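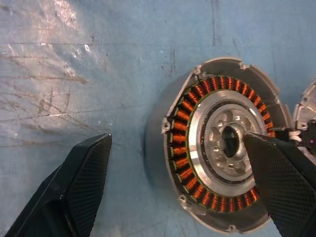
Wirholm Stators is a collection of pictures and notes on small electric motor stators, kept for people who sort, inspect or rewind them. It covers 82 parts and 3,002 pictures. Most of the parts came out of Prinen and Wolde pump motors and were handled at the Paruseck bench. Each part was given a number on arrival and keeps it in every file. The notes use a few fixed words. "Housing" is the outer shell, which may be bare cast aluminum. "Lug" is a small mounting point on the rim, with a screw hole or boss, and "flange" is any raised section of the rim. "Winding" means the copper wire around the stator teeth, whether or not all of it is in view.

Contents

pictures/ — one folder per part number
notes/ — one text file per part
parts.csv — part number, maker, housing material, winding condition
CHANGES.txt

Winding condition

The column takes one of four values: good, scorched, cut, unknown. It was filled in at the bench with the part in hand and a meter on the leads, so it will not always match what a picture suggests. Use "unknown" for any part that was not metered. Parts 61 to 64 were never metered and should stay that way in the table.

Known problems

The Wolde housings have two casting versions, and parts.csv does not tell them apart. In 445 pictures the part covers less than a quarter of the picture. They are listed in notes/small.txt. A few early notes say "ear" where later ones say "lug" — the meaning is the same.

Updates

The October update added 400 pictures and corrected the maker on part 17. Part numbers did not change.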